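Gripper shootout, bench day 3

Quick gallery, more text later. Testing the Rarilen two-finger against the older Lallow jaws – same arm, same table. Set for 30 tries per item on each, wrist camera on the whole time. Both pictures are the Rarilen. Cables are the hard part, cartons are easier to line up on. Force limit at 45 percent, didnt touch it. 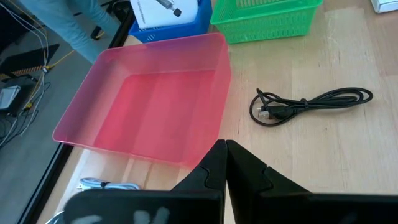 Over the table, tips almost closed, pink tray just ahead.
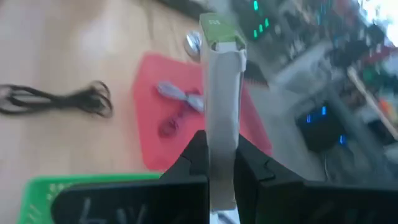 Slim gray carton between the fingers, green at the top.

Numbers go up once the Lallow runs are in. Shiela Cruzado wrote back that 30 tries is too few to seperate two grippers, and she'd want 100 on the cables alone.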